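News > Community > Isville and District

Isville's hard rubbish week returns with a new drop-off for scrap metal

It has been a long wait for anyone with a garage full of things they keep meaning to deal with, but the Isville hard rubbish collection is back on Monday, and this year there's a little extra for households with old metal to clear out.

The kerbside round will run much as it always has, starting on the Plallitz side of town and working its way down past the showgrounds to the river. Residents are asked to put their piles out the night before and to keep them tidy and clear of the footpath, so that prams, wheelchairs and the early dog walkers can all get by without having to step onto the road. Mattresses are limited to 2 for each household, and anything with a door, such as an old fridge, needs to have it taken off first.

The change is at the Pacheco Road depot, where a separate bay will open for scrap metal, from bed frames and bent roofing right down to brackets, hinges and the odds and ends that gather at the bottom of the toolbox. Small pieces are best brought in a crate or a sturdy tub — you'll get the tub back — and there is no charge for anything that fits in an ordinary car or a box trailer.

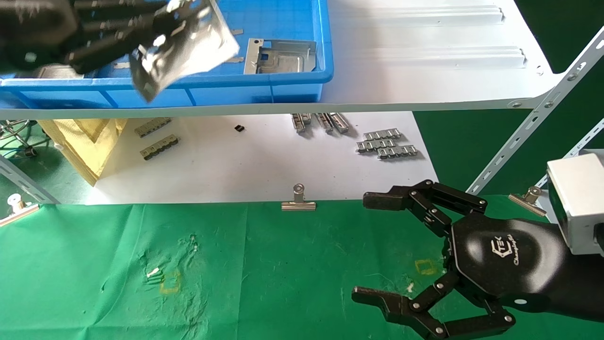 Isville & District Weekly — Issue 300, page 20

Last year's round brought in more than 1000 loads across the district, and plenty of it was perfectly good furniture that found a second home before the truck had even turned the corner. That old habit of having a wander and a look through the neighbours' piles is still very much allowed, so long as whatever is left behind is left neatly, and we know of more than one lovely kitchen dresser that came home that way.

Paint, gas bottles, car batteries and garden waste can't go out on the kerb. They can be taken to the depot at the usual times, and the staff there are always glad to point you to the right spot if you're unsure. Tyres are not being taken at all this time round, which we know will be a disappointment to some of our farming readers.

Households on the Darar road, who missed out last winter when the creek came up, will be first on the list for the outlying run. A card with the day for each street should already be in your letterbox, and spare copies are on the counter at the library. The metal bay opens at 8 am and will stay open until the end of June.

Shared 20 times | 2 comments

Contact us | Advertise | Copyright Isville & District Weekly | Back to top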